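Firia opens test kitchen to see which chores a machine can finish

TULLHOLM, 15 February 2025 - A household robot being tested in Tullholm can open a refrigerator and put groceries on the shelves, but it still needs a person close by for much of the work, the company developing it said.

Firia has fitted out a kitchen and dining area at its Tullholm site, where the machine is given 30 chores. It completes six of them without help, according to Kalkidan Assefa, who runs the tests. Wiping a counter and pushing in a chair are on that list. Folding towels and loading a dishwasher are not.

"People ask when they can have one at home," Assefa said. "I tell them to ask me again in July."

The refrigerator has taken up most of the winter. The robot has to get a grip on the door, back away as it swings, and then reach past the open door to the shelves. Each version of the software is put through 200 door openings before groceries are added.
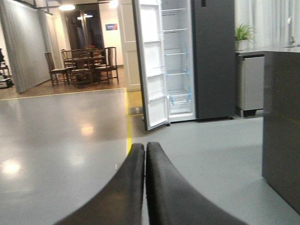

Shop work may come sooner. Baptista, a grocery chain with a store in Skudow, plans to try the same arm on restocking after closing time. Store manager Urszula Jakubowski said a worker fills a dairy case in 30 minutes and she does not expect the robot to match that this year.

"If it gets through one case overnight and breaks nothing, I can use it," she said.

Firia has not set a price or a sale date.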